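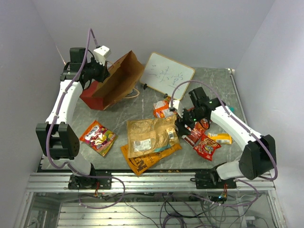 Chapter 6
Packing Mixed Goods in Paper Bags

6.1 Scope

Chapter 5 dealt with rigid cartons, which hold their shape whether full or empty. A paper carrier bag does not. Its walls fold under side pressure, its mouth closes when the bag is laid down carelessly, and its handles can fall across the opening. Packing one is therefore treated as a separate task with its own order of work.

The goods considered are light retail items: snack packages, pouches, and small flat articles. Snack packages are filled partly with air and take up more room than their weight suggests. Flat, stiff articles take up little room but need a straight path into the bag.

6.2 Terms

Mouth: the open end of the bag.
Gusset: the folded side panel that lets the bag expand.
Fill ratio: the volume of the packed goods divided by the inside volume of the bag, given as a percentage.

Example 6.1. A bag has an inside volume of 1,000 cubic inches. The goods measure 63 percent of that volume. Find the space remaining, and state whether one more package of 79 cubic inches can be added without crushing.

6.3 Upright and Side Loading

A bag may be loaded standing or lying on its side. In side loading, the lower wall rests on the table and carries the goods as they slide in. Stiff items go in first, against this wall. Pouches follow.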